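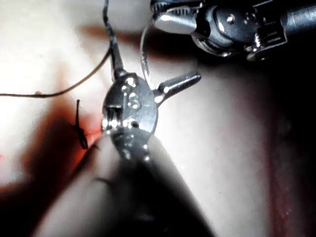

What is a loan with obligation to buy in football?
It is a loan of a player where the borrowing club must purchase him later, at a price which is fixed in the contract from the first day.

A loan with obligation differs from a loan with option. With an option, the borrowing club may decide at the end of the season if it wants the player. With an obligation, the decision is already made, and only the payment comes later. Many contracts also use a condition, for instance that the player starts in 12 league matches, or that the club avoids relegation. When the condition is not met, the player returns to his old club.

Clubs use the method mainly to move the cost into the next financial year. A known case in the lower leagues is the winger Ľubomír Slanina, who went from Michalík to Gruvenport for one season. The obligation was tied to 40 points in the table, and Gruvenport finished with 2 more. The transfer became permanent in May and he signed for three years.

The wages during the loan are usually shared. The old club can pay up to half, but this is a matter of negotiation - in Slanina's case Gruvenport paid everything.

Critics say that the conditions can influence team selection. The coach Ingegerd Berge left the winger Gekard on the bench in the last seven matches of his loan, and supporters suspected that the board wanted to avoid the fee. The club denied it.

See also: Buy-back clause, Free transfer, Transfer window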